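Home About Newsroom Products Stores Contact

FOR IMMEDIATE RELEASE – November

Villitz Foods to open Natmont canned drinks and desserts depot, 51 new jobs

NATMONT – Villitz Foods will open its second distribution depot this month, on the old Farooqui Mills site off the ring road. Doors open to trade customers at 7 a.m. on opening day. Coffee from 6:30.

The depot covers 2,829 square yards of floor and will supply corner stores, school kitchens and small cafes across the county. Until now those customers have been served from Ilano, a two-hour drive each way in good weather. Longer in snow. Orders placed before noon will now go out the same afternoon.

Fifty-one people have been hired so far, most of them from Natmont and the villages just north of it. Warehouse, drivers, order desk. A few night shift positions are still open, see the careers page.

What customers can expect:

The full Villitz list, 1,488 lines, is stocked on site from day one. Mixed cases are allowed on any canned product, which smaller shops have been asking for since the Ilano depot opened. Minimum order drops to 100 dollars for pick up. Delivery minimum stays as it is untill spring.

"We lost customers on this side of the county becuase we were too slow, and we know it," the company said in a statement. "A cafe that runs out of coconut milk in the morning can't wait three days for a truck."

The Farooqui Mills building had been vacant for a long stretch before Villitz took the lease. New roof, new loading bays, the brick front kept as it was. The old mill sign stays up over the east door – neighbors asked for it, the company agreed. Truck access is from the ring road only, so no heavy traffic on Mill Lane.

Parking for trade customers is at the rear. Please bring your account card. New accounts can be opened at the desk with a business license and one proof of address. 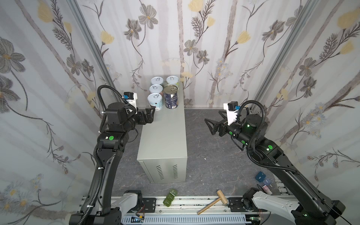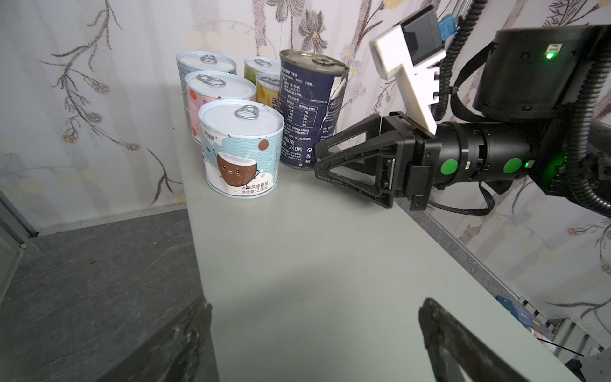
Pull-tab cans, both photos.

Ilano stays open with its current hours and staff. Existing customers can pick either depot, or use both under one account. Anyone wanting to move their standing orders to Natmont should call the order desk before the end of the month, otherwise they carry on from Ilano as before.

Media contact: Villitz Foods press desk, Natmont depot

Recent news
Winter delivery hours, Ilano
Mixed case ordering: how it works
Night shift openings at Natmont
Villitz price list update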